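Gripper Test Operator (part-time, 4 months)
Akolgo Test Lab, Gillton
Posted June 4, 2026

Every gripper we are sent arrives with a video. In the video it picks up an egg, or a strawberry, or a light bulb, and everyone in the room is impressed. Then we put it on an arm, hand it a plastic bag with something stiff inside, and the afternoon gets long.

Akolgo compares grippers, wrist cameras and controllers for people who are thinking of buying them. We don't sell any of it. We are looking for 2 part-time operators to help us finish a comparison of the Hivov soft-finger gripper and the Novcombe parallel gripper, both of which are claimed by their makers to handle "any packaged grocery item." We doubt it. We could be wrong, and we would like to hire people who don't much care which way it comes out.

What you would do

You would run a two-arm cell by hand, using a pair of leader arms, and later watch the same tasks run under a controller. The test plan has 417 trials. Most are dull. You set out the items according to a layout sheet, start the recording, do the task, mark the result, and put everything back where the sheet says. Then you do it again with one thing changed.

The results have three grades: done, done with help, and failed. There is no grade called "almost." If the pack slid out and you caught it on the second try, the sheet has a box for that and you tick it. We have thrown out a week of data before because a well-meaning operator was rounding up.

You would also write short notes on how each setup feels to use. We want these blunt. "The left fingers close before I expect them to" is useful. "Intuitive" is a word from the brochure, and we already have the brochure.

About the cell

It is a small floor with patterned walls on three sides, an arm at each front corner, and a camera near each gripper. The patterned walls are there on purpose. A vision system that only works against a plain gray backdrop has not told us much, and we change the backgrounds between rounds. Some people find them hard on the eyes by the end of a shift. Say so if you do and we will move your breaks.

Right now we are on dry pasta. It is a nastier test than it sounds, with clear film, glare, long stiff contents and packs that end up on top of each other.

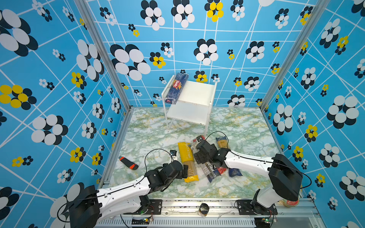
Boxes and jars come later in the plan, and after that we swap the wrist cameras and repeat a good part of it.

Who we want

No robotics degree needed. We have had good operators from sewing, warehouse work and dental labs. What matters is steady hands, patience with repeated work, and being able to follow a written procedure even when you think you have a better one. (Tell us about the better one. Just finish the round first.)

You should be able to sit or stand for 2 hours at a stretch and read small print on a screen. You can't take this job if you or someone you live with works for either gripper maker, or for a company that resells their products.

If you are a robotics student hoping to train models here, please read the duties again. You would be collecting and grading trials. The controllers come to us finished, or at least they come to us described that way.

Hours and pay

Shifts are mornings or afternoons, weekdays only, on site in Gillton. None of this can be done from home. Pay is hourly and paid training covers your first week. The rate is in the information sheet we send to anyone who asks for it, before you apply and without a phone call. The contract ends in October. It may be extended, but please don't plan your rent on that.

How to apply

Send us one page on any job where you did the same task many times and had to keep a record of it. Add a paragraph about a tool or machine that did not do what it was sold to do, and how you found out. Skip the cover letter.

Everyone on the short list gets a paid half-day trial in the cell, using both grippers. We will ask afterward which one you liked, and then we will show you your own numbers.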